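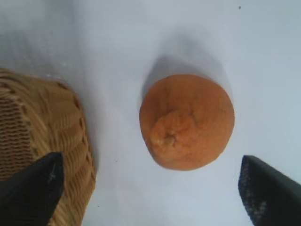 Fingers slipping on fruit, and how often do you redo your pads?

wrist_deep
Posted Thursday, 7:40

Morning all. I look after one small arm with a two-finger gripper, pick from the table, place in the basket, repeat till teatime. It's been lovely since spring, but over the last fortnight it's started dropping mandarins. The apples and lemons are fine! It's only the lumpy ones, the sort with a neck on them where the stalk was.

I've wiped the pads with a damp cloth, re-homed the gripper and run the wrist camera calibration again. Same thing. It closes, lifts a bit, and the fruit rolls out towards whichever side the bump is on. Grip force is at the setting it came with, which the Vindano software just calls 500 (no units, thanks very much). Do I turn it up or am I due new pads?

Bachelor_of_Bodges
Posted Thursday, 8:15

Pads. How many cycles since you last changed them? I do mine every 2,051 picks, which sounds daft, but that's where the counter was the first time mine let go of something and I never bothered rounding it.

wrist_deep
Posted Thursday, 8:22

Er. Never changed them? The right one still looks grainy to me. There's a scuff on the face of the left finger but I'd put that down to me and a spanner.

Bachelor_of_Bodges
Posted Thursday, 8:31

There's your answer then. Looking grainy means nothing, press your thumb on one and drag it. If it slides easily, bin it.

tallulah_t
Posted Thursday, 9:04

Going to disagree with Bodges here, sorry. If the pads had gone you'd be dropping lemons as well, they're waxier than any mandarin. What you're describing is the fingers closing on the bump. One finger lands on the neck, the other lands on nice round fruit, and the whole thing tips as soon as there's weight on it.

I had exactly this on our Fondilano arm. The fix was the wrist angle: find the stalk end in the camera view and turn the wrist so the line between the fingers doesn't go through it. Didn't touch the pads at all.

Bachelor_of_Bodges
Posted Thursday, 9:10

But it's been fine since spring, tallulah. The bumps didn't arrive a fortnight ago.

tallulah_t
Posted Thursday, 9:13

They might have! Different variety, different box. Ask what fruit changed before you ask what metal changed.

wrist_deep
Posted Thursday, 9:30

Oh. We did switch to a different box of mandarins, yes. I'm not sure it was the same week though.

Zulness_Kev
Posted Thursday, 11:52

Whatever you do please don't just crank the force. I went from 500 up to 700-odd on mine and had juice down inside the finger mount, took me all evening to strip and clean it, and the slide was gritty for ages after. If anything go slower on the lift. I hold for 200 milliseconds after closing before it moves and that alone stopped most of my drops.

Also check your table for bits while you're there. I get little dark specks on mine, and the fruit finder would now and then lock on to one as the stem scar. Wipe down every morning now.

wrist_deep
Posted Thursday, 18:20

Right, I've had a go at most of this over the afternoon. Thumb test: the right pad drags nicely, the left one's slidey as anything. So a point to Bodges. But I also turned the wrist by hand for a few of the really knobbly ones, same old pads, and it held nearly all of them, so a point to tallulah too. Left the force alone, Kev, you've frightened me.

New pads ordered, both sides. Does anyone glue theirs or is the sticky backing enough?

Bachelor_of_Bodges
Posted Thursday, 18:34

Sticky backing, clean the metal with alcohol first, clamp overnight. Glue's a pig to get off.

tallulah_t
Posted Thursday, 19:02

Glue. The backing creeps when it gets warm. (We are never going to agree on anything, are we.)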